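Folding at Bellcombe: what a two-armed robot does to a laundry shift
Project report, second draft
Submitted 2023-01-22

1. Why laundry

Our unit outline asked for "a workplace undergoing technological change", and most of the class went off to write about supermarkets. I already had a casual job at Bellcombe, a commercial laundry that washes for sporting clubs, two motels and a swim school, so I wrote about that. The marking guide says to declare conflicts of interest. Mine is that Bellcombe pays me, though you would have to see the payslip to judge how strong an influence it could be.

In September the folding room got a robot. It has two arms and a gripper on each, it works at a padded grey table against the wall, and the paperwork calls it a Stokside unit. Staff call it Bredo, after the word stencilled on the crate it came in. By the end of the first week even the manager was writing Bredo on the roster, in the column for people.

2. Method

I worked my normal shifts and kept a notebook. I interviewed three folders, the shift lead and the manager, and I timed folding by hand and by machine using the clock over the door. I had planned a survey as well. It came back with one response, which was mine.

3. The work before

A folder at Bellcombe takes a garment from the trolley, shakes it, checks it for stains and tears, folds it and stacks it by club. The target was 100 pieces an hour. Everyone could beat it and hardly anyone did, on the theory that a beaten target becomes a higher one.

The checking matters more than it sounds. Filipa Paiva has been folding there longer than the current roof has been on the building, and she can find a split seam with her thumb while arguing about parking. None of this appears in her job description, which reads, in full, "folds and sorts".

4. The work after

Bredo folds shirts, towels and most shorts. It doesn't do fitted sheets, and I found some comfort in having that in common with it. A person lays the garment down, the arms pick at it, and after a bit of thinking it gets a fold. Jerseys are the slow ones. They arrive from the dryers in a heap and the slippery fabric won't hold an edge, so a jersey that Filipa would finish in one movement can become a small research program.

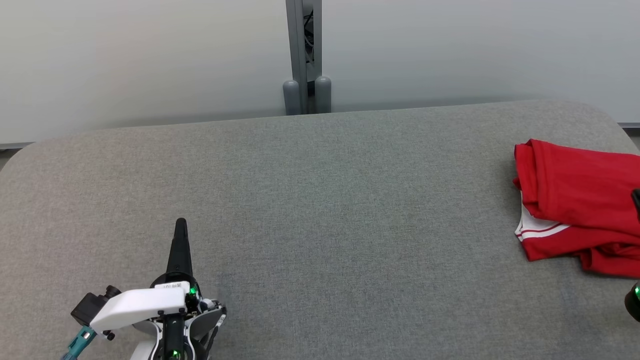

Malathi Kurian reckoned the speed was never the trouble, that she would happily stand next to a slow worker all day, having trained plenty of them, but that she now spent her shift waiting to be needed and went home more tired than when she did the folding herself. She asked me to put that in the report, and then asked whether anyone read these.

Her comment changed what I was looking for. I had been counting pieces. On my test batch of 304 shirts the robot took more than twice as long as one person, and I had a graph ready to say so. Management already knew. The manager told me the plan was for the machine to run through the evening, when there are no folders rostered, and at that hour slow beats nothing.

During the day, then, the job has split in two. Part of it is feeding: putting pieces on the table one at a time. The rest is minding: clearing a fold that has gone wrong and pressing resume. Both are easy. You can't get a rhythm up at either, and you can't chat, because the stops come whenever they like. The stain check has fallen down the gap between them. It belongs to whoever feeds, except that the feeder is being hurried by the minder, and in my last fortnight 3 torn jerseys went back to the same club. The club rang. Bredo was not asked to come to the phone.

5. Pay and hours

No one has lost a job. Two casuals, including me, have had hours trimmed. The minders wanted a higher rate on the grounds that they are now operating machinery, and were told they are assisting it. The Cardoso site, which is the company's other laundry, gets its own unit once Bellcombe has put through 1000 pieces without a supervisor stepping in. At the time of writing the tally has been reset a good many times, and I was asked not to say how many.

6. Recommendations

Make checking a separate task with its own table and its own minutes. Rotate feeding and minding every hour. Let the folders choose which garments go to the machine, as they can already tell which ones will jam it. Pay the minders as operators.

I gave this section to the manager for comment. He fixed a spelling mistake and said he would pass it up the line.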